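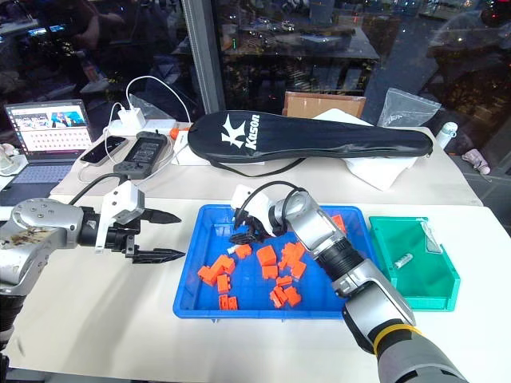 Two robot arms at work over a tray of orange building blocks.

House rules for robot arms, now with a page on tidying up

A new code of practice for small robot arms has been published by Redura, the members' group for workshops and labs that keep such machines on ordinary tables. It runs to 24 pages, a good deal of it concerned with things people already knew and had been meaning to do.

The code covers two-armed benches where staff work within reach of the machine. Arms should be parked before anyone puts a hand in the tray. Cables should have enough slack for the full swing of the wrist, and be checked at the start of each session. Speed limits must be written down somewhere other than in the head of the person who set them.

The longest section deals with what may be left lying about. A draft sent out in January wanted every table in the room cleared of personal belongings, and drew 589 comments, most of them from people with personal belongings. The final text is gentler. It asks for a marked line around the reach of each arm, with nothing inside it that isn't part of the task. Beyond the line, members may use their judgement, a word the draft had avoided.

"We had three pages on mugs at one point," said Rajeshwari Sastry, who edited the code. "I was quite attached to them."

Valter Viklund, who runs the benches at Ranell, said his team had followed most of the rules for years, apart from the one about writing things down. He was less keen on the new logbook, which wants an entry each time an arm is stopped by hand. "On a bad afternoon that's a short novel," he said.

Logs are to be kept for 120 days. Members who record practice runs, in which arms sort or pick up small objects over and over, must also note any change to the layout of the table between one run and the next – including, the code adds rather wearily, changes made by whoever was in last.

The code is voluntary. Redura will visit any member that asks for a check, and Sastry said two had asked so far. One has since rung back to find out how much notice it would get.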